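Small clothes, big fingers

Print this post | E-mail this post

So I've spent most of August pinching laundry. I've been going back and forth for ages about which gripper to put on the end of the arm, and I finally gave up reading spec sheets and started grabbing things off a desk with the hand-held versions. If you haven't done this before buying a gripper, do it! You learn more in one afternoon with your own hand behind the fingers than you do in a month of staring at the controller.

The two I have here are the Landeo, the black one with the linkage arms that spread out from the jaws, and the Grirnix, which is a slide type where the fingers run straight in and out on a rail. The Grirnix costs 1790 and looks it. The Landeo was a lot cheaper and came with a bag of spare pads and a manual that stops in the middle of page six.

Boxes, cups, markers, blocks – both of them are fine. I could pick up a marker all day with either one and be no wiser. Cloth is where they stop being the same tool. A kitchen towel is still pretty easy because you can attack it anywhere and something comes up. The fun starts with tiny clothes that have a lot going on: quilting here, ribbed cuff there, elastic, ruffles, piping, all in the space of two hands. Every one of those wants a different grip. Quilting is fat and springy, so the jaws tend to squash it and then it pushes itself back out as you lift. Ribbing stretches, and you think you have a lot of it when you only have a little. Piping is my favorite, it's like a handle somebody sewed on for you.

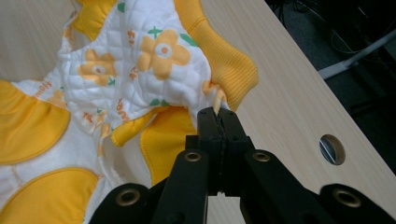

The Landeo turns out to be a really nice pincher. Once the jaws are shut they sit flat against each other, and if you got even a thin little roll of fabric in there, it tends to stay. What I don't love is the way the tips move as they close. With a linkage like that they travel a bit forward as well as inward, so if you line up perfectly with the fold you want and squeeze, you've just poked it farther away (I said a few words out loud the first time). After a while you start aiming short without thinking. Great for me, not so great for the arm, which has to be told.

The Grirnix doesn't do that. Fingers go straight in, end of story, and the height stays put. But it's wide, and the body gets in the way when I come in at a low angle. I kept bumping the desk with the housing before the tips were anywhere near the cloth. It also has a stronger squeeze than I'd like and the trigger is sort of all or nothing. I know you can tune that in the Odukoya controller once it's mounted, and I will, but by hand it's a bit of a brute.

I did 124 tries in total, split down the middle, and I scored them in the laziest way possible: did I lift it, and did it stay lifted while I counted slowly to five. The Landeo won on the edges and cuffs. The Grirnix won on thick bunched-up stuff, where you just want a big mouthful and no finesse. On flat quilting with no fold to go for they were both pretty hopeless, and I think that's a pads question more than a gripper question.

Pads, then. I had no idea how much of this would come down to pads. Soft rubber grabs cloth beautifully right up until it starts to tear, and mine has gone ragged along an inside edge, with a strip peeling off. A torn pad does weird things. The loose bit folds under and props the jaws open by a hair, or it sticks to the fabric and drags it off to one side. And check your screws! The ones in the pads work their way loose with all the opening and closing, and it's a miserable thing to find out by watching one hang there.

One more thing, about cameras. I have mine up above the fingers looking down over the tips, and for cloth I really like that view because you see the fold right between the pads as you come in. The trouble is the moment after. Once the jaws close, the fingers hide most of what you caught, so you're guessing whether it's one layer or two. I tried moving the camera back by 30 millimeters, which helped with seeing the whole garment and didn't help at all with the layers. I've been looking at the Giltell, which is small enough to go off to one side, but I'd need to print a new bracket and my printer is sulking.

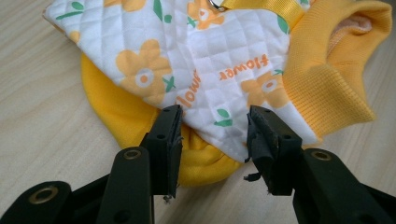

Hadiza Balogun wrote to me after the last post that I should quit buying rubber pads altogether and try a thin silicone sheet glued onto bare fingers, cut a touch narrower than the finger so there's no edge to catch and peel. She gets far more closes out of a set that way, she says, and when one dies you just scrape it off and cut another. She also thinks I'm being unfair to the Grirnix, and that with softer pads and the force turned down it would beat the Landeo on cuffs too.

Well, maybe! I've ordered a sheet. Plan for next time is both grippers, same silicone, same little garments, and a go at the arm with whichever one annoys me less. I also want to try going for the piping from the side, because from straight above I keep grabbing the layer underneath along with it.

If you've got a pad trick for quilted fabric, leave it in the comments, I'll try pretty much anything that sticks.

Contact | Copyright, all rights reserved | Back to top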